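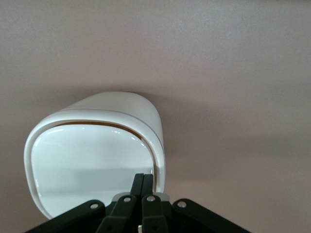
욕실 배수구 냄새 잡은 기록

이사 온 지 두 해가 지나도록 욕실 냄새를 그냥 참고 살았다. 비 오는 날이면 더 심했고, 집을 며칠 비웠다가 들어오면 현관에서부터 났다. 방향제를 놓으면 방향제 냄새와 하수구 냄새가 섞여서 더 괴로웠다. 올여름에 마음먹고 하나씩 확인해 봤다.

먼저 바닥 배수구. 덮개를 열고 안에 든 컵 모양 부품을 꺼냈다. 머리카락과 비누 찌꺼기가 층을 이루고 있었다. 칫솔로 닦고 베이킹소다를 부은 다음 뜨거운 물을 흘렸다. 인터넷에서는 식초를 같이 쓰라고 하는데 거품이 나는 것 말고 뭐가 다른지 모르겠다. 이틀은 괜찮았고 사흘째부터 다시 났다.

그다음이 트랩 교체였다. 옛날식 종 모양 트랩은 물이 마르면 막아 주는 것이 없다. 우리 집은 환풍기를 오래 틀어 두는 편이라 물이 빨리 말랐던 것 같다. 철물점에서 Troretti라는 회사의 실리콘 트랩을 권해서 사 왔다. 배수구 안지름을 재지 않고 갔다가 한 번 헛걸음을 했다. 우리 집은 71밀리미터였다. 다시 가서 바꿨고, 교환은 영수증 없이도 해 주었다.

끼우는 데는 13분 걸렸다. 대부분은 가장자리에 굳은 백시멘트를 긁어내는 시간이었다. 트랩 자체는 손으로 눌러 넣으면 끝이다. 다만 머리카락이 걸리면 실리콘 날개가 다 닫히지 않으니까 거름망은 꼭 같이 써야 한다. 거름망은 2000원짜리를 샀는데 한 달 만에 테두리가 휘어서 조금 두꺼운 것으로 다시 샀다.

바닥 냄새는 이걸로 거의 없어졌다. 그런데 세면대 쪽에서 아직 조금 났다.
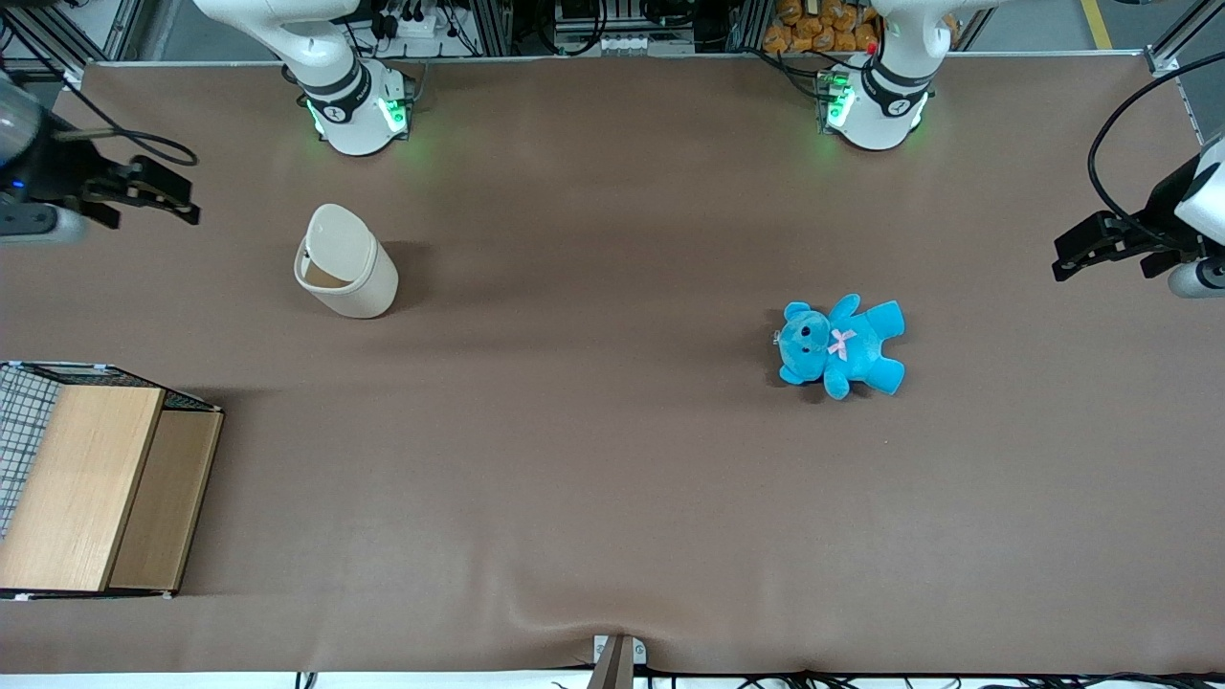
세면대 아래 배수관이 바닥으로 들어가는 자리를 손전등으로 비춰 보니 틈이 있었다. 고무 패킹이 삭아서 한쪽이 떠 있었다. 전에 같은 건물에 살던 Syafiqah Pillai 씨한테 물어봤더니 자기 집도 똑같았다고 한다. 그 집은 업자를 불렀고 출장비까지 90달러쯤 되는 돈을 냈다고 했다. 나는 패킹만 사서 직접 했다. 관을 살짝 들어 올리고 헌 패킹을 뺀 뒤 새것을 끼우고, 남은 틈은 Kastano 퍼티로 메웠다. 퍼티는 손에 물을 묻히고 주물러야 덜 달라붙는다. 색이 회색뿐이라 보기에는 별로지만 세면대 밑이라 신경 쓰지 않기로 했다.

세면대 넘침 구멍도 닦았다. 생각보다 더러웠다. 가는 솔을 넣어서 돌리니 검은 물때가 계속 나왔다. 여기는 앞으로 한 달에 한 번은 닦아야겠다.

변기는 건드리지 않았다. 바닥과 닿는 부분의 백시멘트가 조금 갈라져 있기는 한데 코를 대 봐도 냄새는 없었다. 10월에 욕실 실리콘을 새로 쏠 생각이라 그때 같이 할 것이다.

순서를 다시 잡는다면 세면대 밑부터 볼 것 같다. 패킹 값이 제일 쌌고 효과는 트랩만큼 컸다. 배수구 세정제는 두 통이나 샀는데 한 통은 뜯지도 않았다. 필요한 분이 계시면 댓글 남겨 주세요. 택배는 안 되고 직접 가져가셔야 합니다.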